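Matching Tattoos on Tour: What Pop Fans Get Inked and Why
By Vilja Kallio, Media and Popular Culture, second-year project
November

Last updated: November, after comments from my tutor

I have wanted to do a project on fan tattoos ever since my cousin came home from a festival with half a chorus written up her forearm. When our module asked for "a small study of how audiences use celebrity", I had my topic before the briefing finished! This report covers what I did, what fans told me, and a few things I would change if I ran it again.

My question was simple. When a singer shows off a new tattoo, what makes a fan want the same one? Newspapers tend to treat this as a bit of a joke, with a gallery of the worst misspellings, and I wanted to hear from the people wearing them.

What I did

I picked one act, the synth-pop duo Trivik, who both have a small swallow behind the left ear. The swallow first showed up in a backstage photo during their Grutalberg shows and was all over the fan pages by the next morning. I read 300 posts from the largest fan forum, going back to the thread where the photo was first shared, and sorted them by what the writer seemed to be feeling or asking. Then I interviewed 15 fans, 22 minutes each on average, mostly by phone. I also spent an afternoon at Liyanage, the tattoo studio near the bus station, where the owner let me sit in the waiting area and chat to anyone who was happy to chat.

What fans said

The biggest surprise was how little people talked about the duo themselves. I had expected lots of "I want to look like them", and there was some of that, especially in the first pages of the thread. In the interviews, though, the swallow was nearly always tied to a friend. Two women had theirs done together the day before one of them moved abroad. Another fan said the bird reminded her of queuing overnight with people she had only known online until then. "I don't even like the new album much," she told me, "but I'd get the bird again tomorrow."

Placement mattered far more than I thought it would. Behind the ear is easy to hide at work, and five of my interviewees brought up their job without being asked. Some moved the design to the ankle or the ribs, and the forum had long, quite fierce arguments over whether a swallow on the ankle still counts. (I loved these threads and could have written the whole report on them.)

Then there is the question of copying. Fans had strong views on who is allowed to wear it. Those who had followed Trivik since the early singles were a bit sniffy about newcomers, while the newcomers felt that getting something permanent proved they were serious. The studio owner stays well out of it. She redraws the bird slightly for every customer so that no two are quite the same, and most people seem pleased by that once they hear it. 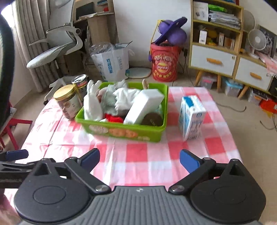
A lime-green basket on the checked tablecloth.

Problems and changes

My sample leans heavily towards people who are happy with their tattoos. Anyone with regrets has probably left the forum, and I only managed to find one person who had hers covered up. I also wrote my interview questions too early, before I had read enough posts, so the ankle argument never made it in.

Sorting the posts by hand was slow. I started with eleven categories, which was silly, and merged them into five: friendship, looks, pain and healing, work, and who counts as a real fan. A coursemate sorted a batch using my notes and we disagreed mostly on the last one, so that label needs a tighter definition.

Next time I would compare Trivik with a solo act. Wasel would be perfect, as his tattoos are large, change often and are much harder to copy, so his fans may do something else entirely. I have already started reading the forum.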